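Publications > Manipulation > Pushing Without Grasping > Section 4

4. Pushing with a bare rod

I should say up front that I never wanted a gripper for this part of the work. Joscha Fuchs kept offering me one (he had a drawer full!), but the question Bogdan Ghiță and I cared about was how far you can get with a single contact point and a policy that only knows how to shove things around. So we gave the arm a rod with a rounded tip, put a maple board on the bench, and let Irkuno, our planner, work out the pushes.

We collected 700 pushes for training and held back 262 for testing. Each trial starts from a layout we set by hand, and the planner gets a short instruction such as "move the red star next to the cube." It then picks a push direction and a distance of up to 13 cm, looks again, and picks another. After 8 pushes we call time.
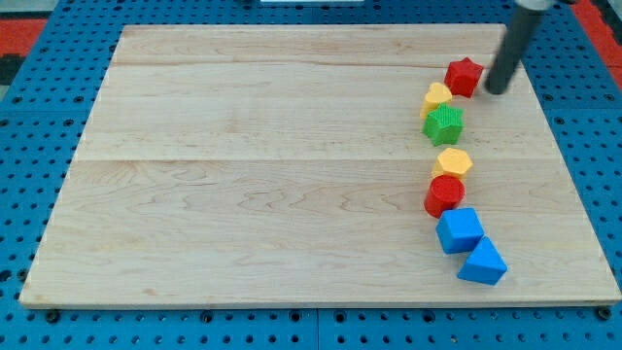 Figure 4. Column layout with seven shape blocks; rod tip beside the red star.

Columns like the one in Figure 4 gave us the most grief, and I kind of love them for it. The heart sits very close to the two stars, so a lazy push on one block can drag its neighbors along. The cylinder is its own headache, with a round side that lets the rod slip past if the contact is even a little off center. Our older planner, Jitaru, treated every block as if it stood alone, and it made a real mess of these layouts. Irkuno predicts the motion of the whole cluster before it commits, and we saw far fewer stray blocks with it. We come back to the slipping problem in Section 5.

Related items
Jitaru: Single-Object Pushing from Overhead Views
Gilteck Bench Notes, September
Contact Models for Rounded Tips

This site uses cookies to remember your reading settings. Accept | Manage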